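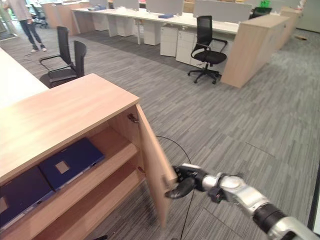
20th April

Brodar pan mixer, batch trials continued. Same mix as the January series so the two can be compared: Notari cement, washed sand, 14 mm stone, admixture held back until after the first water.

Dry blend 30 s, then water over 20 s. Power trace settled at 88 s on batch 1, a bit later on batch 2. Batch 3 never settled properly. Stopped and looked in: a ring of dry sand against the outer wall, just above the floor tiles. Side scraper was riding high. Gap to the wall measured 4 mm at the top bolt and nearly double that at the bottom, so the arm is either bent or badly shimmed.

Pulled the scraper. Arm is straight. One shim missing from the lower clamp, and the blade edge is worn round on the leading corner. Turned the blade end for end, made up a shim from stock, reset to 3 mm all the way down. Torqued the clamp bolts, marked them with paint. 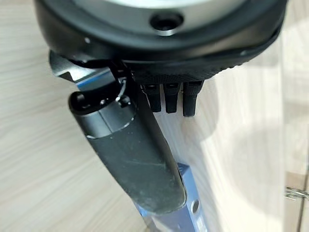

Batches 4 to 6 after the reset: trace settled before 75 s on all three, no ring at the wall. Slump on batch 5 was 52 mm, a little stiff. Sand moisture was taken from the morning sample and the pile had been open since then, so I don't trust the water figure. Re-dry a sample before using these numbers for anything.

Gearbox noise still there under full load, none when empty. Oil level fine. Rankin's manual gives no limit for backlash on the output stage, only "check annually." Need to ask them.

To do:
Order two scraper blades and a shim set from Prosia.
Repeat batch 3 with the gap set wide on purpose, to confirm the cause.
Zero the water meter; it read 0.4 L with the valve shut.
Wash out the discharge door seal, grit in the lower lip again.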